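Section 2. Setting up your beverage cabinet

Thank you for choosing the Stendo glass-door cabinet. We know you would like to get your drinks in there right away, but please give yourself a little time with this section first, and keep the guide in a kitchen drawer afterward (you will want it again when you defrost).

2.1 Choosing the spot

1. Pick a firm, level floor. Bare concrete is fine, and so is tile. On carpet, put a board underneath.

2. Leave room for the door to swing all the way open. It is easy to measure the cabinet and forget the door, and we have all done it at least once!

3. Move fans, chairs, boxes and trailing cords away from the side you will be walking in from.
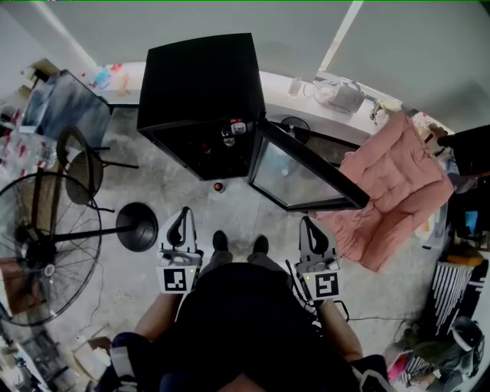 4. Let the cabinet stand upright for 2 hours before you plug it in, longer if it traveled lying down.

CAUTION: Pick up anything small that has dropped on the floor in front of the cabinet before you start loading. Your hands will be full and your eyes will be on the shelves.

2.2 Loading the shelves

5. Begin at the top with small bottles and round jars, and work your way down to the heavy things.

6. Turn each cap until it is snug. Wipe the glass and close the door gently, with your palm flat on the black border.

Note: The flat top is not meant as a step or a seat. A light tray is all right up there.

2.3 The rest of the room

7. Keep other appliances clear of the cabinet, and don't let coats or other hanging clothes drape over their vents. If your room gets strong daylight, lower the blinds during the warm part of the day. Rosemarie Grube, who tested this model with us all through one December, liked to leave a narrow gap for light, and that works nicely too.

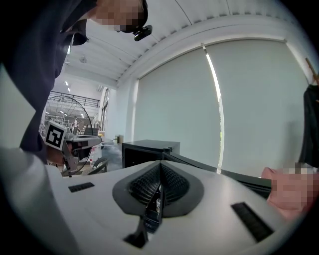

Fig. 2. Pale roller blinds lowered, with a gap of light between them.

8. After 14 days, check that the cabinet is still level and go on to Section 3.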